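Run 6

The club had the bench until 10, and Obi would not skip the checklist. Tower on its side. Panel off. Arm homed.

"Memory module," Joar Torvik read.

"In the gripper."
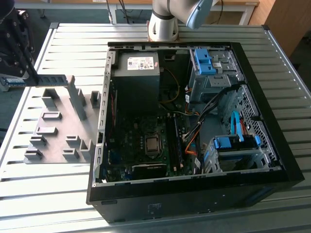 Photo: Purnberg Robotics Club

The module was meant for one of the slotted holders on the gray plate. Run 5 had missed by 2 mm. Obi changed the offset, saved the file and wrote the value in the log — in pen, as Isitz required.

"Open the jaws before the approach."

"They're open."

Joar switched to the gripper view and checked the fingers against the board.
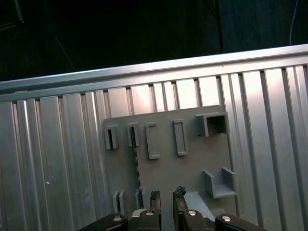

By Teodor Backlund

"Offset is still in the old frame," he said.

Obi read the line again. He had corrected the wrong axis. He crossed out the entry, initialed it and typed the new one.

"Run 7?"

"Run 6. We never pressed start."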